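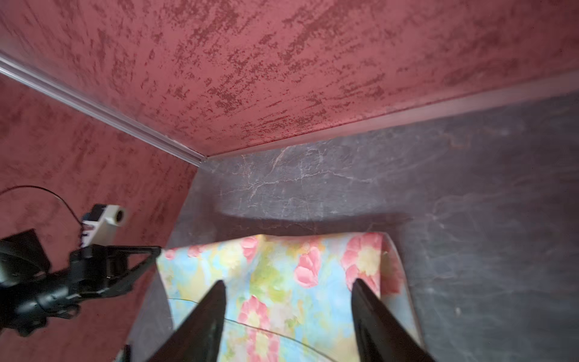
손목 카메라로 본 꽃무늬 천(처럼 생긴 것). 왼쪽은 반대편 팔.

공유 49 · 댓글 4

2024-01-21

지난번에 프레임 짜는 것까지 올렸으니까 오늘은 팔 2대를 올리고 손목 카메라 선 정리하는 얘기를 해볼게요. 작업은 이번에도 Fivurbridge 공방에서 했고, 프로젝트 이름은 그냥 Wamix라고 부르기로 했어요. 별 뜻은 없어요 ㅎㅎ

먼저 레일이에요. 앞쪽 알루미늄 레일에 베이스 플레이트를 얹고 볼트는 절대 처음부터 꽉 조이지 마세요. 저는 한쪽을 신나게 다 조여 놓고 나서 두 팔 간격이 안 맞는 걸 알았거든요. 결국 전부 풀었습니다... 네 귀퉁이를 손으로만 돌려 놓고, 팔을 안쪽으로 쭉 뻗어서 양쪽 그리퍼가 바닥 가운데까지 닿는지 본 다음에 대각선 순서로 조이면 돼요.

다음은 케이블. 여기서 시간을 제일 많이 썼어요! 팔을 따라가는 선은 스트랩으로 묶되 관절 바로 위는 피하세요. 팔꿈치를 끝까지 접은 자세, 끝까지 편 자세를 둘 다 해보고 선이 당기지 않는 쪽에 묶는 게 편해요. 카메라로 들어가는 가는 선은 위로 둥글게 여유를 남겨 두세요. 짧으면 손목 돌릴 때 커넥터가 빠지고, 너무 길면 그리퍼 앞으로 늘어져서 화면을 가려요. 저는 두 번 다시 묶었어요.

카메라 각도는 손가락 두 개의 끝이 화면 아래쪽에 들어오게 맞췄어요. 손가락이 아예 안 보이면 천 끝을 잡을 때 감이 안 오고, 너무 많이 보이면 정작 집을 물건이 안 보이더라고요. 각도를 잡았으면 나사를 조이고 펜으로 살짝 표시해 두세요. 나중에 틀어졌을 때 원래 자리 찾기가 훨씬 쉬워요.

벽은 붉은 얼룩무늬 패널, 바닥은 회색 대리석 무늬로 갔어요. 취향이에요. 다만 바닥 무늬가 진하면 얇은 천의 가장자리가 묻힐 수 있으니까, 패널을 고정하기 전에 쓸 물건을 몇 개 올려 놓고 카메라 화면으로 꼭 확인해 보세요. 천은 납작하게 접은 것도 놓아 보고, 한쪽이 말려 올라간 것도 놓아 보고요. 같은 천이라도 손목 쪽에서 보면 꽤 달라 보여요.

물건 배치는 천천히 늘리는 걸 추천해요. 처음엔 천 하나만 놓고 한쪽 팔만 움직이고, 그게 익숙해지면 바구니를 구석에 넣어 보는 식으로요. 두 팔을 같이 움직이는 건 제일 마지막! 속도는 최저로 두고 한 손은 정지 버튼 위에 올려 두세요.

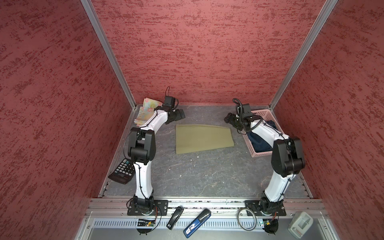 댓글 남겨 주신 한 분은 팔꿈치가 벽에 닿는 게 제일 걱정이라며, 자기는 소프트웨어에서 관절 한계를 먼저 걸어 두고 나서야 패널을 끼웠다고 하셨어요. 좋은 방법이에요. 저는 순서가 반대였는데, 다음에 다시 짠다면 저도 그렇게 할 것 같아요. 한계값은 팔을 손으로 천천히 벽 쪽까지 밀어 보고, 닿기 직전 각도를 읽어서 거기서 조금 더 안쪽으로 잡으면 됩니다. 양쪽 팔은 따로 재세요. 좌우를 뒤집어서 그대로 넣었다가 한쪽이 벽을 긁었어요 ㅠㅠ

앞쪽 트레이는 스테이플러랑 테이프 디스펜서 같은 걸 두는 자리로 쓰고 있어요. 작은 회로 기판도 그쪽에 있는데, 기판 선에는 라벨을 붙여 두면 좋아요. 지난 7월에 라벨 없이 분해했다가 하루를 날린 뒤로는 무조건 붙입니다.

전원을 처음 넣을 때는 팔을 하나씩 켜고, 홈 자세로 잘 가는지 본 다음에 다른 쪽을 켜세요. 그리퍼 열고 닫는 폭 맞추는 건 다음 글에서 이어서 쓸게요.

댓글 4개 보기 · 공유하기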